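Nov 28, 2023

Bedroom set, leaf-print bedding. Continuing the soft goods entries Dilani started in October. Working title for this batch is still Tokelden.

Denim first. It is medium blue, and it will not lie flat on the beige sheet. Pick it up anywhere near the middle and the cloth stands in a point, then slumps to one side. Noted the creases running down the lower part, and a bit of red showing in the dark of the opening.

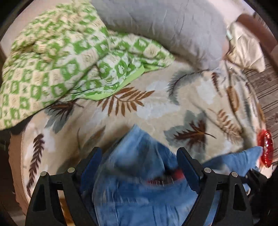

Does the bedding need to be pulled tight before each round?
Only at the corners. Rafsan and I agreed to leave the middle as it falls and straighten it after every 7 rounds.

Anoma asked for the sunflower seeds to stay in their shells and go on the red plate, heaped in the center. 400 g bag from the Mandberg shelf, opened for this. Keep the plate well in from the edge of the bed. Seeds in the blanket folds are slow to pick out and the print hides them.

Pillows go at the top, gray one and cream one. Green patterned cloth on the left, tucked under the blanket.

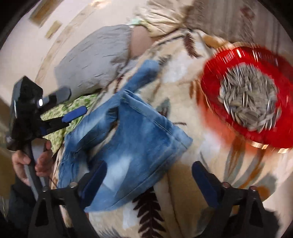 Denim pouch, plate of seeds, pillows at the top.

To do: wash the blanket at 60 minutes on the gentle setting, ask Nusrat for 2 spare sheets, write the seed weight on the bag. Debashish has the Howlader list and will add the pouch to it.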